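Kosmas Petridis
I've spent the whole of October learning to make my nan's fig leaf syrup and I need to tell someone, so it's you lot. Thread!

Kosmas Petridis
Fig LEAF, mind. You don't need a single fig. If you've got a tree that never fruits (hello, most of Britain) you can still get something gorgeous out of it. It tastes of coconut and vanilla and a bit of cut grass, and I can't get enough.

Kosmas Petridis
Picking: go for the younger leaves and wear gloves. The white sap can give you a nasty rash, especially in the sun. Same goes for pruning. I did one branch in short sleeves two summers ago and my arm was cross for a fortnight.

Kosmas Petridis
Wash them, dry them, cut out the thick middle rib. Then toast them in a low oven until the kitchen smells like a macaroon. That's the bit my nan never wrote down! Kalliopi Spanos got it out of her over the phone.

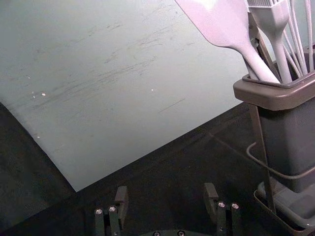 Kosmas Petridis
Equal weights of sugar and water, bring it up just until the sugar goes, take it off the heat and push the leaves under. Lid on. Leave it an hour, taste, leave it longer if you like. Overnight went bitter on me, so I'm an hour-and-a-bit man now.

Kosmas Petridis
Strain it through a clean cloth and don't squeeze! I squeezed the first batch and it went the colour of a pond. Tasted fine, looked like something you'd find a newt in.

Kosmas Petridis
What to do with it: over yoghurt, over strawberries, in fizzy water with loads of lemon. Kalliopi brushes it on a warm semolina cake and I had three slices before anybody else had sat down.
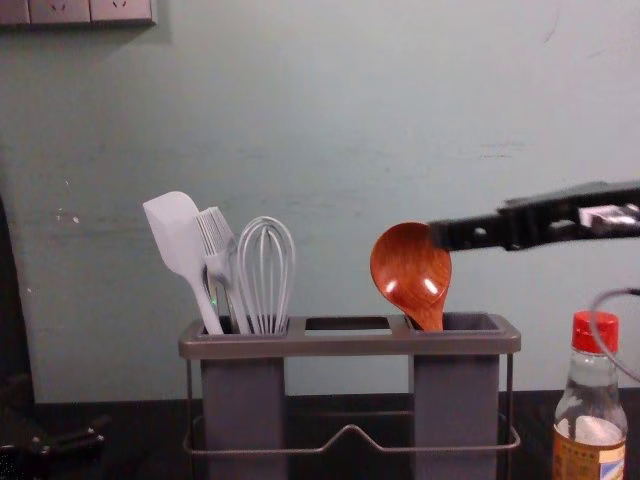 Kosmas Petridis
A few people asking how long it keeps. Mine goes in the fridge in a clean bottle and never sees a second week. You can freeze it in ice cube trays too, and then you've got fig leaf in January, which feels like cheating.

Kosmas Petridis
Dried leaves: yes, they work, but it's a softer flavour, more like hay. Nice in custard. I've got a paper bag of them on top of the fridge and I keep sticking my head in it.

Kosmas Petridis
Oh and it's the ordinary edible fig you want, Ficus carica, the big hand-shaped leaves. NOT the fiddle-leaf one in your living room, please don't boil your houseplant.

Kosmas Petridis
Next up is fig leaf ice cream, if I can get the custard right. If yours has ever split and you rescued it, tell me how!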